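Floda reuse hall reopens after repairs

30 Apr 2023

The reuse hall in Floda is open again after seven weeks of roof repairs. Residents can drop off furniture, lamps and kitchen goods at the Bakke entrance, and the Lullach gate stays closed until July.

The hall took in 3,528 items last year and sold some 2,000 of them. Sofas and armchairs went fastest, said manager Themis Kourkoulas.

"We still can't take mattresses - please don't leave them outside," he said.

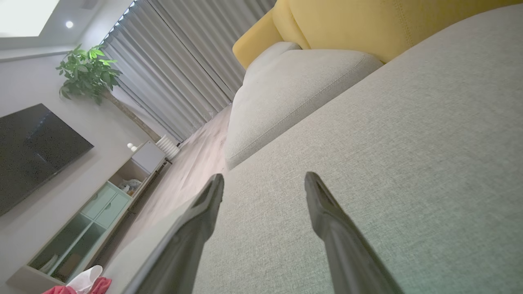 Floda Municipality, Department of Waste and Reuse

Large items can be picked up from homes for a small fee. Pickup must be booked five days ahead.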